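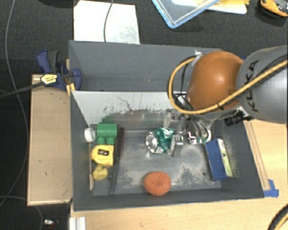

The grey bin, everything still in the lower half.

I have had a big grey bin with a divider across it for a good few years, and it has been the place where odd things end up. A divided bin is a useful thing if you keep to a rule about it. Mine is that whatever needs sorting goes on one side, and the other side stays clear until I have decided what to do with it.

I picked the rule up from Gøran Ljungberg when we both worked at Kenberg. He ran the returns shelf there and would not let anyone put a box down on the clear side, even for a minute. I thought it was fussy at the time. Then I had a week of doing the shelf myself and stopped thinking so.

The bin has had a hard life. The divider is scuffed along the bottom with dark marks and the floor has gone whitish in the middle, where things get dragged about. I tried washing-up liquid on the divider and then a cream cleaner, and the marks stayed. They don't matter much. There is a small round hole in the floor too, so I don't keep screws or beads loose in there any more. Those go in a jar with a lid.

What collects in it is a mixture. Shiny packets, a blue box, a green plastic block that looks like a toy, clear plastic bits that must belong to something. The clear plastic is the worst to sort. It is hard to see against other clear plastic and I never know if it is packaging or a part. I now give it until August, and if I haven't missed it by then it goes in the recycling.

Boxes I do first, as they take up the most room. Then packets, which I check for anything left inside before they go. Small caps and lids come last, and I try them on the bottles under the sink before throwing any out. Last time I found the lid for the plant feed, which had been covered with cling film since the spring.

The whole job takes me 30 minutes if I don't stop to read labels. I would like a second bin the same size. Vatier had one listed, but the divider was fixed in place and I want one I can lift out, so I am still looking.

Next on the list is the drawer under the phone.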